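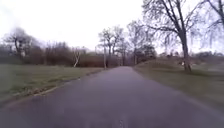
Chapter 4
Before You Sign Anything: Planning a Robot Purchase

I have bought outdoor robots with other people's money for a good part of my working life, and the purchase I'm proudest of is one I put off for a year. The client was a park district at Totilham, and what they wanted was a machine that could sweep paths and carry tools between sheds. The brochure they'd been handed was lovely. It had a top speed, a payload, a battery life and a very nice color chart. What it didn't have was any mention of leaves. Go back to the left side of that path and look where the asphalt meets the lawn. There's a low raised strip along it, and near the bottom there's a patch of brown leaves and dead growth that breaks the strip up. On the right there's no clear edging, and the pavement just sort of gives way to grass. A person walking through a park like this wouldn't think twice about either side. A person writing a budget for a robot that has to work there should be thinking about both of them for quite a while, and that's what we're going to do in this chapter.

Chapter 3 was about what robots can do. This one is about what they cost, and I want to warn you now that the two subjects have less to do with each other than you'd hope. Most of the students I've taught arrive thinking that equipment planning means comparing price tags. You get three quotes, you make a table, you pick one (usually the middle one, I've noticed). We will make tables, I promise, but we'll get to them late, in Section 4.5, and by then you should have a good idea of what belongs in the rows.

We start with the site. I mean that as plainly as it sounds: you go there and walk the route at the speed the machine will travel, with a notebook. What is the surface? Does it slope, and which way? Where does the machine go when it meets a stroller? What marks the edge of the pavement, and does it go on marking it all year long? Bare trees in winter mean open sky and usually decent satellite positioning. The same trees in May are a roof, and a machine that ran perfectly in the demo can start to wander. I once approved a demo in the cold season and paid for it in the warm one, so please learn from me and go twice.

Then comes the money, which I split into four piles. The first is the machine. The second is everything the machine needs before it can move — a charger, a dry place to put the charger, power to that place, a map of the route, somebody's time to make the map. The third is what it costs to keep it going: brushes, tires, batteries, software fees, the service contract. The fourth is the one people leave blank, and it's the cost of the days when the robot isn't working and the job still has to get done.

We'll follow one purchase all the way through, and I'll call on it so often that you may get sick of it. The route is 1115 meters of paved path. The district is choosing between two sweepers, the Clokholm and the Boström, and has 80 working days a year set aside for sweeping by hand that it would like to use for something else. The Clokholm is cheaper to buy. The Boström comes with a yearly service plan at $1742, and I'd like you to hold off on deciding whether that's a lot. My own first answer was yes, and I had to take it back by the end of the spreadsheet.

A word on leasing, since someone always asks in the first week. It gets its own section (4.6), with the Tesholm contract printed in full so you can practice reading the parts in small type. Read clause 2 before class, and bring a pencil.

What you'll need for this chapter: a calculator, the cost worksheet from the back of the book, and a path. Any path will do as long as you can walk it. The first exercise sends you outside, and I'd do it before reading Section 4.1, while you still don't know what I think you ought to be looking for.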